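Mikholm printed bedspread, queen – a review from someone who folds laundry on it

2024-06-05
By Narayanan Mathew

I put off buying a new bedspread for so long that the old one had gone see-through in the middle. I bought that one in 2010, so I can't complain, and I did look at plain gray ones first, like a sensible adult. Then my daughter Isa saw the Mikholm with the giant magenta swirls over my shoulder and that was the end of the gray ones. I've had it since February, it's been on the bed nearly every day, and I have opinions!

First, the pattern. It's a lot. You get a speckled beige background with big magenta and purple swirls, pink flowers outlined in dark purple, and a little butterfly that's only an outline (Isa found it before I did and was very smug about it). Our walls are lavender, and I was worried the whole room would look like the inside of a candy box. It kind of does, but I've come around. The purple in the swirls picks up the wall color really nicely in the evening with the ceiling light on.

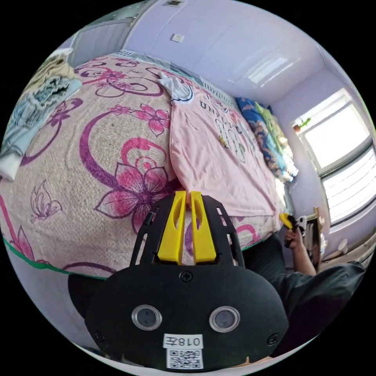 I should say how we use it, though, as sleeping is only half the job. The bed is the biggest flat surface in the apartment and all the laundry ends up there. I want to be able to lay a shirt out flat, smooth it down with my hand and fold it without the cover traveling along with it. My old one was slippery and bunched up by the third shirt. The Mikholm has a bit of grip to it, so T-shirts stay where I put them. Sweaters are another story – they pick up fuzz from it, or it picks up fuzz from them, I haven't worked out which.

The speckle is a gift, by the way. Lint and crumbs just vanish into it until you get up close. The downside is that anything pink vanishes too. I've lost one of Isa's socks in the flowers more than once and her pink tops blend right in unless there's some white showing.
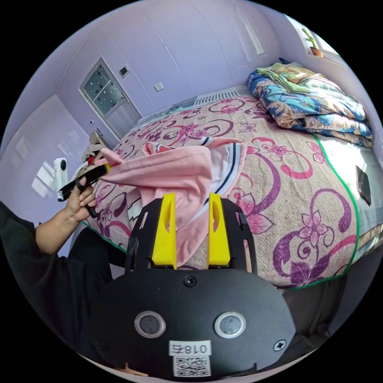 Pink top with the navy-striped white collar, mid-fold.

Washing: I do it on cold, with a low tumble, and the magenta hasn't run on anything. It takes forever to dry, though, and it fills our machine so full that I wouldn't try it with anything else in there. The thin green edging was what I expected to fray first and it's fine, apart from one loose thread that I snipped. There's a little puckering along one seam after the last few washes, which bugs me and apparently no one else.

Warmth-wise it's a top layer and that's all. We keep a quilt and a blanket on the bed as well, and in winter you'll need them.

I paid $38 for it at Bhat, down by the station, and the same one was a few dollars more on the Itbridge site when I checked. For that money I'm happy. Would I like a version with smaller swirls? Yes. Would Isa allow it? No.

Four stars from me, with the last one held back for the fuzz.

Recent reviews
Bhat stacking storage boxes, set of four
Itbridge clip-on reading lamp, one year in
Mikholm cotton sheets: the cheap ones against the nice ones
A folding drying rack for small apartments
20 hangers for the price of a sandwich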